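Section 4: Setting out the desk

Allow 13 minutes for this section the first time. You will need the Dillumari clipboard, a few sheets of plain paper, the Luketti lamp and a clear stretch of table near a socket.

4.1 Placing the board

1. Wipe the table and let it dry. Grit under the board will scratch a painted or varnished top.
2. Lay the board flat, with the long side running away from you. Don't let it hang over the front of the table.
3. Keep small items off the board until the paper is on.
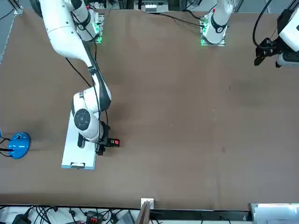
4. Press lightly on each corner. If the board rocks, move it to a flatter part of the table. Do not pack it with folded paper.

Note: boards supplied before February came with a spare clip in the Kala accessory bag. Later boards do not include one.

4.2 Clipping the paper

5. Square up the sheets and open the clip with your thumb.
6. Slide the paper in until it meets the back of the clip, then let the clip down slowly.
7. Turn the board to the angle you write at. Left-handed users usually want the clip to their right.

Caution: the clip closes hard. Keep fingers clear. Do not load more than 27 sheets.

4.3 Positioning the lamp

8. Stand the lamp base on the table, next to the board but not on top of it.
9. Bend the neck a little at a time, holding the base down with your other hand, until the shade is over or close to the paper.
10. Lead the cord off the table on the side where you don't sit. 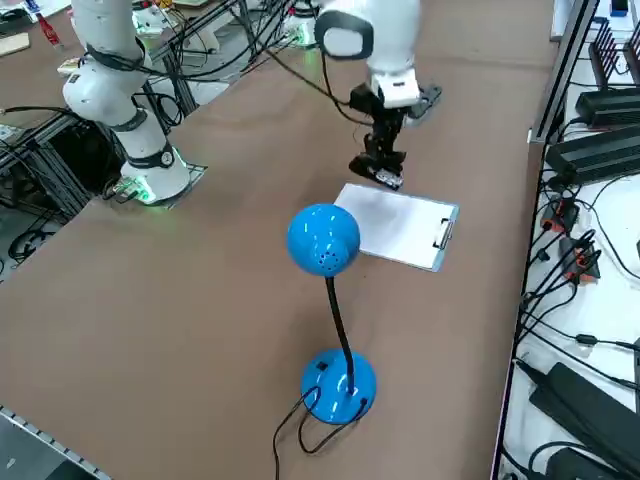 Fig. 4b. Desk lamp in front of the clipboard, paper fitted.

11. Plug in and switch on at the base. If your own hand throws a shadow where you write, move the lamp to the other side.

Caution: do not cover the holes in the shade. Unplug the lamp before cleaning it, and use a dry cloth only.

The lamp should stay at least 50 cm from curtains. Replacement clips (part 800) can be ordered from Rees; address letters to Atieno Were, Spares. Fitting a new clip is covered in Section 6.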